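Does One Banana Really Spoil the Whole Bowl?

Grown-ups love rules about fruit. Keep the bananas away from the apples. Never put a banana in the fridge. One bad apple spoils the bunch. You have probably heard at least one of these, maybe from someone who looked very sure of it.

But how do they know? Did they test it, or did somebody just tell them?

Let's poke at these rules a bit.

What is fruit doing on the counter?

It looks like nothing is going on. But a piece of fruit is still alive for a while after it gets picked. It takes in oxygen and gives off carbon dioxide, and some kinds of fruit also give off a gas called ethylene (say it ETH-uh-leen). You can't see it. Ethylene is a kind of signal. It tells the fruit to get softer, sweeter and, in many cases, to change color.

Bananas make ethylene. So do apples, pears and peaches. Oranges make very little, and they don't get much sweeter once they are off the tree. So if somebody tells you to leave a sour orange on the counter until it's sweet, you are allowed to raise an eyebrow.

So is the banana the bad guy?

Here is where I get suspicious. People blame the banana for everything, but apples are good at making ethylene too. If you put a banana next to an apple, which one is bothering the other? Probably both! And in an open basket in a big kitchen, a lot of the gas just drifts away. Close the same fruit up in a paper bag and the gas stays near it. That's why the paper bag trick works pretty well on a hard pear, while moving your banana a few inches to the left may not do much at all.

Kausar Warraich's class at Sarnavberg School tried it in May. They put one green banana in a bag with an apple, one in a bag alone, and one out on a table. The banana with the apple turned yellow first. Case closed? Higinio Esquivel, who was in the class, said no. They had only used three bananas, and maybe that one was riper to begin with. Good for Higinio. Three bananas is not many bananas.

What about the fridge?

The cold does turn a banana's skin brown or even black. It looks awful. But peel it before you decide, as the inside is often fine. The rule is really about how the skin looks, and you don't eat the skin.

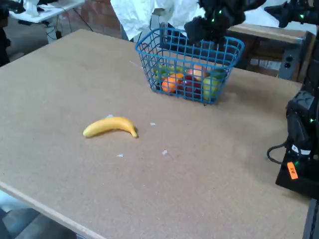 A banana outside the basket, with apples, an orange and a pear inside. Far enough apart to matter? What would you need to find out?

Try it yourself

Get six green bananas from the same bunch. Put three in paper bags, each with an apple, and three in paper bags with no apple. Fold the tops over. Keep all the bags in the same room, out of the sun. Look once a day and write down the color, even on days when nothing seems to change.

If your results don't match what I told you, don't just cross them out. Check your notes, ask what was different, and do it again — I could be wrong too.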